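Home | Archive | Threads | Subscribe | Search
Last updated: January
4 min read

Subject: Re: [premmont-bread] Rye starter goes flat after the second feeding

Ngọc Vương wrote:

> I keep a rye starter at 100 percent water and it does fine on the
> first feeding after the fridge. It doubles by lunch. On the second
> feeding it hardly moves. I have switched flour twice and it makes no
> difference. My kitchen is cold this time of year, but it was cold
> last winter too and I did not have this trouble. I throw out most
> of it each time and feed what is left. Am I starving it or
> overfeeding it? I would like to bake for my sister's visit and I
> don't trust it right now.
>
> Also, does anyone still have the old Mosoti sheet with the rye
> schedule? The link in the archive is dead.

Ngọc,

I had the same thing two winters ago and it took me most of a month to sort out, so I'll put down what I did and you can take what fits.

First question is how much old starter you carry over. You say you throw out most of it. If you are keeping a spoonful and feeding it a full cup of flour, the second feeding has a long way to go, and in a cold kitchen it may need all day and part of the night. On the first feeding you are probably keeping more than you think, with whatever is stuck to the jar. I would weigh it. My own feeding is 40 grams of starter, 80 grams of rye, 80 grams of water, so the jar holds 200 grams when I'm done. At that ratio mine peaks in 12 hours on the counter in January. In summer it is closer to five and I have to catch it.

Second is the water. You didn't say what temperature you use. I was running the tap until it was cold, out of habit, and the rye goes in at whatever the pantry is, so the whole mix started out cold and sat there. Now I use water that feels warm on the wrist. If the first feeding happens in the morning with the oven on and the second happens at night with the heat turned down, that alone could be your difference. Put a thermometer next to the jar for one full day and write down what it says when you get up.

Third is the jar. Mine was a tall narrow one and I judged everything by how far it climbed. Rye doesn't climb like wheat does. It can be full of bubbles and ready to use and only be up by half. Scrape the top back with a spoon and look underneath. If it is like wet sponge in there and smells sharp, it is working. If it is like mud and smells of flour, it needs more time.
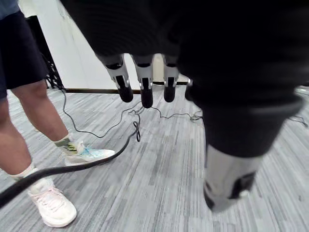
As for whether you are starving it, I doubt that. A starved rye starter in my kitchen gets thin and sour and has gray liquid on top. You didn't mention any of that. I think you are moving on to the next feeding before it has finished with the last one, and each time you do that you thin out the live part a little more. So skip a feeding. Leave it alone until it has come up and just started to sink in the middle, even if that means leaving it overnight, and only then feed it. Do that three times in a row without putting it in the fridge. Mine came back on the third.

I would also stop changing flour while you work on this. I did that too and only confused myself. Pick one bag and stay with it. I use the Arka dark rye from the co-op in Jirnow, mostly for the price, and the medium works just as well if you go a little lighter on the water.

For your sister's visit, make the small loaf, the one that calls for 209 grams of starter. (I know it's an odd number. It came from somebody converting cups and it has been copied that way ever since. 210 is fine.) Bake one ahead of time as a test. Rye is better on the second day and still good on the fourth, so you can bake two days before she arrives and have it out of the way. Let it cool all the way before you cut it or the knife will gum up.

If you are worried, add a pinch of dry yeast to the final dough. It will not hurt the flavor much in a loaf that small. Some people here will object to that and they can write their own message.

On the Mosoti sheet, I have a paper copy. It was a single page, both sides, with the schedule on the back. I'll type up the schedule part and post it as plain text, because attachments over 1,000 KB bounce and my scans always come out huge. The front is mostly a table for big batches and I wasn't planning to copy that unless somebody asks. One warning about the schedule: it assumes a warm room the whole way through. In your kitchen I would add half again to every resting time except the last one, and watch the loaf for the last one. When you see small pinholes opening on the top, it goes in the oven.

Let me know what the thermometer says, and how many grams you have been carrying over.

Archive | Previous in thread | Next in thread | Reply to list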